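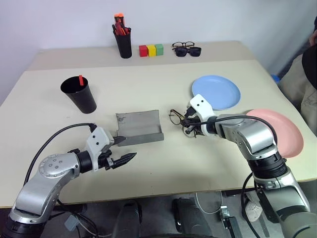

I'd always assumed the hard part of robot software was the seeing. You point a camera at a table, the computer works out what's on it, and the rest is just arms going where they're told. I held that view right up to my first morning at Nadico, where Levente Bognár let me pull up a stool and watch him argue with a planner called Fasus. Fasus is the software that decides how both arms move, in what order, and when one of them ought to stay out of the way. The job that morning was glasses. Look at the right arm, with the thin dark pair in its gripper and the frame and temple arms sticking out either side of the fingers. The camera has a perfectly good idea of where the gripper is. The planner also has to know how much room the glasses take up now that they're part of the arm, and that's where Levente's week had gone.

"It thinks it's holding a brick," he said, rather cheerfully, and typed something I didn't follow.

I should say what I mean by a planner, because I needed it explained to me (twice, and the second time with a teapot). You give it the place the hand is now and the place you'd like it to be. It tries an enormous number of ways of bending the joints to get from one to the other and throws away any that would hit something. Whatever's left gets smoothed out and handed to the controller, a much simpler and more hurried bit of code that keeps the motors on the line. The controller at Nadico runs 1000 times a second. The planner runs when it's asked, takes as long as it takes, and is the one everybody swears at.

The trouble with picking things up is that the moment you do it, the shape of your robot changes. An arm holding a mug is an arm with a mug-shaped end. So Fasus sticks a pretend shape on the gripper and plans with that, and for years the pretend shape was a box. Boxes are quick to check. If you're moving tins, a box is fine, and if you're moving a sponge a box is more than fine. Spectacles are mostly air, though, with long thin arms that swing about, and the box that safely covers them is huge. Put a box like that on the end of an arm and ask it to come down between two plates and it will simply refuse. There's no path! The planner isn't wrong, either. For a box that size there really isn't one.

Levente showed me the refusals on his second monitor, as a list of red lines, each with a little grey reason beside it. Most of them said the same thing, that the held object would touch the table. Well, of course it would, it had just been lying on the table. The old code got round that by switching off the table check for the first bit of the lift, and he hates that bit of code with a real passion. "Somebody will forget to switch it back on," he said. I asked whether anybody ever had. He had, in February, and there's a dent in a cupboard door to show for it.

So he's been teaching Fasus to hold a thinner shape. The camera gives it an outline of whatever's between the fingers, the outline gets cut into slim little capsules (think of a string of sausages) and the capsules go into the collision check in place of the box. Simple enough to say. The snag is that the outline is never quite the same from one look to the next. A thin black line against a white table is a lovely thing to find, but a gripper in black and white is standing right next to it, and the software has to decide where the gripper ends and the glasses begin. Give it one bad guess and a temple arm disappears from the model. Then it plans a beautifully tight path and clips the edge of a plate with something it doesn't believe in.

His fix is to distrust any single look. Fasus keeps a short memory of outlines and lets the sausages shrink slowly but grow at once, so a piece that vanishes for a moment stays in the model, and a piece that pops up is taken seriously straight away. I thought that was terribly clever. Levente said it's what you do with a toddler near a stove, and went off to find a biscuit.

## Who goes first

Two arms on one table is a different sort of headache, and I'd been looking forward to it. Nadico works out of the ground floor of an old print works in Kidmont, at the Abdel Rahman Street end, and you can hear the arms from the corridor, a sort of polite whirr. What you can't hear is all the waiting.

Early Fasus planned both arms together, as if they were one large creature with a lot of elbows. It gave gorgeous movements when it gave any at all, but you could make a cup of tea while it thought. Now it plans one arm, treats that arm's whole path as an obstacle, and plans the other round it. That's quick. It's also a bit unfair, as whichever arm goes first gets the good route and the other one has to creep about like a guest looking for the bathroom.

There's a whole file of rules for who goes first, and reading it is like reading the minutes of a very old tennis club. An arm that's holding something outranks an arm that isn't. An arm holding something long outranks an arm holding something short. If both are empty, the one nearer its goal goes first, unless it was also first last time, in which case it gives way. I asked where that final rule came from. Apparently without it one arm could hog the middle of the table all afternoon while the other sat twitching at the side, replanning and replanning, and it was making people feel sorry for it.

I got quite fond of an open hand waiting its turn. Over by that grey folded mat the left gripper has its fingers apart, close to the mat's edge, and to my untrained eye an arm in that position is doing nothing. In the software it never is. It's publishing its position, it's being checked against everything the other arm might do, and it's holding a reservation on a chunk of air. Levente can draw the reservations on screen as coloured fog. I made him leave the fog on for the rest of the morning.

Timing is the other half of it. The picture of the world that Fasus plans from is always a bit old, because the camera has to take it, send it and have it chewed over. On the rig I was watching, the delay was 88 milliseconds. That sounds like nothing, and if the arms are still it is nothing, but an arm moving at a decent clip has gone a fair way by then and the planner is looking at where it used to be. Every message in the system carries the time it was born (they're very strict about this) and before it does any sums, Fasus winds the arm model back to match the picture. When two clocks disagree you get ghosts. The arm sees its own elbow somewhere it isn't and politely avoids itself.

"We lost four days to a ghost," Levente told me. One computer had been swapped and its clock never set up. All the code was fine. They'd rewritten a good chunk of it before anyone checked.

## The boring window

If you asked me what I'd steal from that room, I wouldn't take an arm. I'd take the replay tool, which has no proper name and looks like something from a bank. Everything Fasus hears and everything it decides goes into a log, and you can drag a slider back to any moment and ask it to plan again with today's code. It draws the old path in grey and the new one in orange. Most of the time they lie on top of each other — and when they don't, you've either fixed something or broken something, and there's an argument over which.

I had a go myself. I dragged back to one of the box refusals, ticked the setting for thin shapes and pressed the button, and up came an orange line, swooping off the table as if it had never been any bother. I may have cheered. Levente leaned over, turned the view round with his mouse and showed me that my lovely line went through the other arm's fog, because I'd unticked that as well.

He's got four open tickets on the thin shapes still, and the one he minds most is about hinges. The sausages are stiff. Spectacle arms fold, and if one swings while the gripper's on its way somewhere, the model finds out late, by however old the picture happens to be. He could slow the whole arm down when it's holding anything with a hinge, which works and which he thinks is cheating. He could guess at the swing and fatten the sausages on that side, and then he's partway back to the box.

When I left he was trying the second one. The red list had got longer again, and he was scrolling through it with the biscuit packet in his other hand, reading the little grey reasons under his breath.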